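## 4. Getting the Desktop Ready

You've built the frame and the top is on, so now comes my favorite part! A bare wooden desktop is a lovely thing to work on, and an hour spent on it now (most of that is waiting) will pay you back every time you sit down. These steps apply to the light finish of the Trollutwood desk. If you ordered the dark one, use Section 5, which has its own cleaner and a longer drying time.

**You will need**

- two soft cotton cloths, lint-free
- a white vinyl eraser
- a small bowl of lukewarm water with one drop of dish soap
- the felt pads from bag 11
- your desk lamp, if you have one

### 4.1 Clean the surface

1. Wipe the whole top with a dry cloth. Follow the grain from left to right, even where it curves into those long loops.
2. Look at the top from a low angle with a window behind it. Smudges you would never spot from above show up beautifully this way.
3. Rub gray marks gently with the eraser, in the direction of the grain. Short strokes work best. Brush the crumbs off with your hand and look again before you rub any more.
4. If a trace is left, dampen the second cloth in the soapy water, wring it out hard, and go over the spot twice.
5. Dry the spot right away and leave it alone for 20 minutes.

> **Caution:** Don't use melamine sponges, scouring powder, or anything with alcohol in it. They dull the finish, and the dull patch is much harder to get rid of than the smudge was.

Pencil marks are by far the most common thing people write to us about, and most of them come off at step 3. Tihomir Vukadinović, who worked out the finish with us, draws on his own desk all day and swears by a plain eraser and a little patience. Very faint streaks can also be left where they are. They do no harm to the wood. 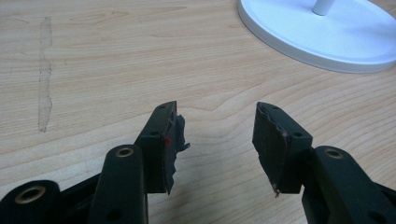 Before you put anything heavy back, decide where the lamp will live. A back corner is a great choice. It leaves you one big open stretch to spread out on, and the cord can drop straight down behind the desk.

### 4.2 Place the lamp

1. Turn the lamp over on a folded towel and wipe the underside of the base. Grit under there scratches faster than anything else on a desk!
2. Stick three felt pads to the underside, evenly spaced near the rim.
3. Set the lamp down in the back corner opposite your writing hand: right corner for left-handers, left corner for right-handers.
4. Check that the whole base sits on the wood, with no part of it over the edge.
5. Run the cord through the clip on the rear rail and leave a little slack.

**Note:** Lift the lamp when you want to move it. Sliding it drags dust along with the felt.

**Note:** For a clamp lamp, see Section 6. The Siriwan clamp fits as it is, but the Alter clamp needs the spacer from bag 11.

### 4.3 Keep it looking good

- Dry-wipe once a week, or whenever you feel crumbs under your wrist.
- Give sunny desks a fresh coat of Iltmont oil each April. One thin coat is plenty.
- Put a sheet of scrap paper under soft pencils and charcoal.
- Move the lamp a little now and then so the wood beneath it ages evenly with the rest.

> **Caution:** Lay oily cloths out flat to dry outdoors. Never leave them balled up.

Continue with Section 5 only if you have the dark finish. Otherwise, go to Section 6, Clamps and Cables.

*Section text: Yevhen Levchenko. Revised Sun 11 October.*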